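Laundry room at Ollmont: new hours and a few reminders

The laundry room on the ground floor at Ollmont is now open from 6 a.m. to 11 p.m. The last load should go in by 9:45 so that it can be dried and taken out before the door locks. Early hours were the most common request in the spring survey, which came back with 294 answers.

Payment has moved from coins to the Planov card. Cards are sold at the front desk and can be topped up there or at the machine in the hallway. Coins left on the old cards' accounts will be carried over through the end of June. Bring the old card with you.

A wash is limited to 12 pounds of dry clothes. Heavy items such as comforters, bath mats and padded covers soak up a lot of water and tend to slide to one side of the drum, and the machine then stops before the spin. Wash one of them at a time, with a couple of towels to balance it. Large comforters should go to the Zellum laundromat across the street, which has bigger drums and gives residents a discount if they show a building key.

Measure the detergent. The cap line marked for a medium load is enough here, as the water is soft. Powder goes in before the clothes. Please check pockets, and leave the lid up when you are done so the drum can air out.

Clothes left in a finished machine for more than 20 minutes may be moved to the shelf by the next person. Unclaimed items are kept until the end of the month.
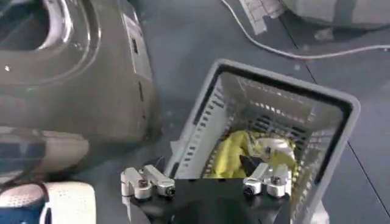
Sitthichai wrote in to ask for a later closing time in winter, when the drying racks upstairs take two days and the dryers are busy every evening. He would also like a second folding table. The closing time will be looked at again in October. A table has been priced at $400 and is on the list for the fall budget.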